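Filed under: Machines & Making / Out and About

The blocks have it

The open day at Millska began at ten on a Sunday in March, and by a quarter past there was already a queue for coffee and none for the robots. I had come by train and then by a bus that stops at a roundabout, so I was in no mood to be charmed. The invitation had promised "a morning with the future of handling". What it gave us was a former carpet showroom, a good many folding chairs and a robot arm with orange fingers, playing with toy bricks.

Millska sells the arm under the name Barnik. Felline, a smaller outfit two doors down, writes the software that tells it what to do, and calls that Zoubi. Both firms had people in matching fleeces who were keen to tell me that the system had learned its job by being shown it. It had been guided by hand through 2,706 goes at picking up and putting down coloured blocks, and from these it had worked out a way of doing it alone. Very good. My niece needed fewer.

The job is stacking. Three blocks, a square of black tape to build on, and one arm that has to get them piled up without knocking the lot over. There is a screen beside the bench showing the view from the wrist, and most visitors watched that instead of the arm. I did too. It makes you oddly tense, looking down between those fingers.
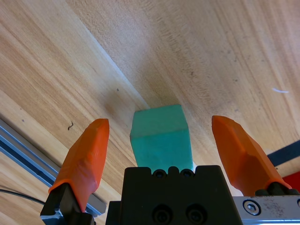
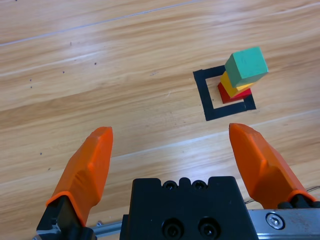
The wrist's view of the job: the green block between the fingers, and the stack of red, yellow and green at the taped square.

I will be fair about the stack. It was standing when I looked at it, each block a bit out of line with the one under it, and I have paid builders for worse. But the brochure says "precise", and I would like to know who measured. When I asked what counts as a success, I was told that a stack is a success if it stays up. For how long? Until the arm has moved away, apparently.

The number on the wall was 46. That is how many stacks out of 100 came good in the firm's own trial last month, and I give Millska credit for printing it in large type when many of its rivals show a film and change the subject. Less than half, though, on a bench the machine knows, with blocks it knows, under lights that stay the same all day. I asked to see it tried with a mug. The fleeces looked at each other and said mugs were on the plan for next year.

A man in the row behind me wanted to know the price and was given a card. A child wanted to know if it could do Lego and was told not yet, which seemed to me the most useful answer of the morning.

I stayed for one more round and then went to find the bus.

Contact the features desk | © All rights reserved | Back to top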